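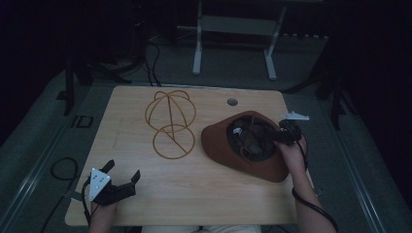 One of the packers at Kutov said she would rather teach the thing than be replaced by it, but had not been told which of the two she was doing.

Keep that remark next to you while you read. Comes back in the discussion part.

Work and Automation, unit 2
Handout for the April block. Bring it to seminar, I won't print spares.

What we're covering
- what "automating a job" means when the job is handling soft or awkward goods
- who does the teaching, and how it gets paid
- what's left over for people afterwards

Background, quick version
Kutov finishes and packs hats for shops. Felt, straw, some caps. Small site, 11 people on the packing floor, up to 3,000 hats a week before the winter season. Last year they signed with Bremon for a handling system. First plan was the classic one: engineer writes the moves, arm does the moves. Works OK for boxes. Felt brims bend, crowns dent, no two sit the same way on the table. Plan dropped after one season.

Second plan: learning from demonstration. A person does the task holding a gripper in each hand, the system records it, and a model is trained on many of these recordings. So the worker's skill is the input. Look at Figure 1 again with this in mind - the hat is upside down and the jaws go in at the inner edge of the crown, with a person's hand on the gripper. Someone had to decide to hold it there. That decision is what we are studying.

Tacit knowledge
You had the term in unit 1. Things a worker can do and can't easily put in words. Ask a packer how hard to pinch a hat and you get "not hard". With the old approach, somebody had to drag it out in an interview and write it down, badly. With demonstration you skip the words. Good for the firm, obviously. For the worker it's mixed. What could not be written down used to be a kind of job security.

Also: working with grippers is slower than working with hands. You lose fingertip feel. Packers at Kutov told our interviewers that the first days felt like starting the job over. One had been there longest and was the slowest of all with the grippers on. She did not enjoy that. Write this down, it's a good exam of status loss that has nothing to do with layoffs. (Example, I mean.)

Small parts
Hats get the attention but a lot of packing time goes into little things: ties, tags, bands, inserts. Thin and light, they slide, they overlap, they catch on each other. Managers leave them out of the estimate nearly every time. The Tirnus plant did so too (reading 3) and ended up putting people back on the line for exactly that step. 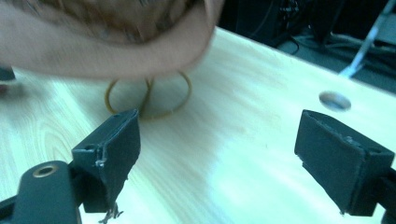 Fig. 2. Overlapping tan loops on the table, gripper fingers open.

Notice in Fig. 2 that a bare hand is in there as well. Hand and tool over the same table. When you read a job description that says "automated" or "manual", ask which steps, and ask about setting up and putting straight in between. That in-between work is real work and tends to have no job title.

The pay question
Three arrangements from the readings:
1. Demonstration counts as normal hours. Same rate, no quota. (Kutov, so far.)
2. Bonus per accepted recording. Dương tried this. People rushed, then argued over what "accepted" meant. Supervisors ended up as judges, which they hated
3. Share in later savings. On paper only. None of our cases has done it.

Don't just say 3 is fairest and stop. Who would count the savings? Over how long? What about people hired after the recordings were made? Half a page at least.

What changes on the floor
- Less talk. Packers used to chat across the bench. Recording is done one at a time, away from the others.
- Aches move. Less in the fingertips, more in wrist and forearm from holding the tool. Small sample, be careful.
- New hires learn from whoever is free, and the experienced ones are less free.
- Mistakes get a new meaning. A dropped hat used to be a dropped hat. In a recording session it's a bad take, and there is a file of it. Ask who can see the file and for how long. Kutov had no written rule when we did teh interviews.

For seminar
Read 3 and 4, skim 5. Then pick one:
a) The packer's remark at the top. Could the firm have answered her truthfully at that point? Did it know?
b) Draft a rule on recordings, one page, plain words, something a shift lead could read out loud in the break room.
c) Take a job you have had. Which step would be hardest to show with a gripper in each hand? Be specific, no "customer service".

Two pages max. Uploads close at noon the day before we meet. Reading 4 is scanned crooked, sorry, better copy is coming.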